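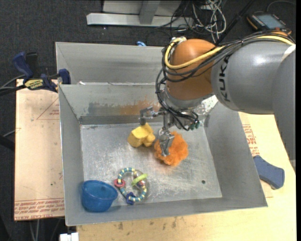

Bins & Totes > Metal > Open Top

Flarkon Open Bin, 480

Plain metal bin, open top, no lid. Long side is 480 mm. Sold as singles or in a pack of 6. We have carried the Flarkon line since the first shop and this is the one people reorder.

Ships flat? No. Ships welded, nested if you buy the pack. Nested pack goes out on one small pallet, singles go in a carton.

What it's for
Bench parts. Offcuts. Potatoes, if you like. A lot of these go to garden centers for bulbs and seed packets, and a lot more go to garages. One customer keeps firewood kindling in them and sent us a very long email about it.

Not for liquids. The corners are spot welded, they will weep. If you need something that holds water get the Carnero tub, it has a rolled rim and a sealed seam and costs more.

Sizes
Flarkon 480 – this one
Flarkon 480 Deep – same footprint, taller wall, stacks on the standard one but not the other way round
Flarkon Half – half the footprint, two sit side by side in the space of one 480

The Half is out of stock til the next container. You can still order, we'll hold it and charge when it goes out.

Finish
Gray powder coat or bare zinc. Gray is a bit smoother to wipe out and hides nothing, scratches show as a lighter line. Zinc goes dull and blotchy after a winter in a damp shed and that's normal, we don't take returns for it. No other colors. We did a green run once and it sat in the warehouse.

The gray changed slightly in June. New batch is a hair darker. If you're matching bins you bought earlier, put "old gray" in the order notes and we'll look on the shelf, no promises.

Edges
Top edge is folded over once. You can grab it bare handed. The underside of the base is NOT folded on the short ends so wear gloves if you're lifting a full one from underneath. Fit the rubber feet before it goes on a nice table, they come in a bag taped inside. Four per bin plus a spare, so 5 in the bag. People throw the bag out with the packing. Check first.

Handles
None on the standard. Slots on the Deep. Clip-on handles fit both, sold seperately under Lenska Clip Handle, pair. They hook over the folded edge and lock with a thumb tab. Take them off before nesting or the bins jam together and you'll be there all afternoon with a mallet.

Dividers
The Lu divider set fits the 480 and the Deep. It's a long strip and short strips that slot together, you pick the spacing. Doesn't fit the Half. Strips lift straight out for cleaning. In the Deep they'll sit low and leave a gap above, fine for heavy things, annoying for screws.

Labels
Card holder on request, riveted to either a long side or a short side. Say which. If you don't say we put it on the short side. Card stock not included, any index card cut down will do, or print our template – link in the order email.

Care
Brush out, wipe with a damp rag, dry it. Mild dish soap is OK on the gray. No bleach, no wire wool on the coating. Grease comes off with a bit of mineral spirits but try a corner first. Touch-up paint comes in a little bottle with a brush in the cap and one bottle does a lot of bins.

Stacking
Full bins: three high, on a flat floor, heaviest on the bottom. Standard on standard needs the stacking rails, otherwise they just nest down into each other and squash whatever's in there. Rails are reversible, flip them for nesting. Instructions are printed on the rail bag and they are not great, we know, new ones coming.

Shipping & returns
Orders in before 11 go out same day. After that, next working day. Pallets need a number for the driver to call, please put a real one. No tail lift unless you tick the box at checkout.

Returns within the usual window, unused, rails and feet included. Dents from the carrier – take a photo before you unwrap the whole thing and send it over with the order number. We replace, we don't do part refunds for a dented bin anymore, too much back and forth.

Goes with
Carnero tub, sealed
Lenska Clip Handle, pair
Lu divider set, long and short strips
Touch-up paint, gray

Trade price from 6 packs up, log in or drop us a line. Mixed packs are fine as long as its all standard and Deep.

Page updated 9 September 2022

We use cookies to keep your basket working and to see which pages get visited. Accept all / Only the needed ones / Read more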